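Talks > Robots at Home > Speaker notes
Talks Slides Workshops About

Can it tidy my desk yet? Notes for the Ovdale evening, February 2025

OK, start with the desk question. Hands up, who would pay for a machine that puts the pens back in the cup? (Wait for hands, there are always more than I expect!) Then tell them my short answer — sort of, on a good day, with the lights on.

Fouzia Niazi ran 157 pickup tries for me at Macedo, all small stuff, and nearly 40 of them went wrong. Hard little blocks were the easy part. Soft toys were a pain, they squash and roll and you never get the same grip twice.
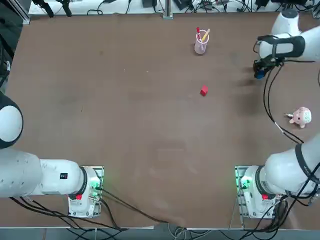 And pens! A pen in a cup leans whichever way it likes, so the arm has to come in at a new angle every time. My nephew does this without looking up from his cereal. Say that slowly, it gets a laugh.

Shop floor next. Pustenus has had arms sorting parts since November and they're happy, but their parts show up in the same tray, same way up, all day long. My kitchen has never once done that.

Skip the cost slide if we're running late. Questions, then coffee.

Contact | Copyright Ustside Talks | Back to top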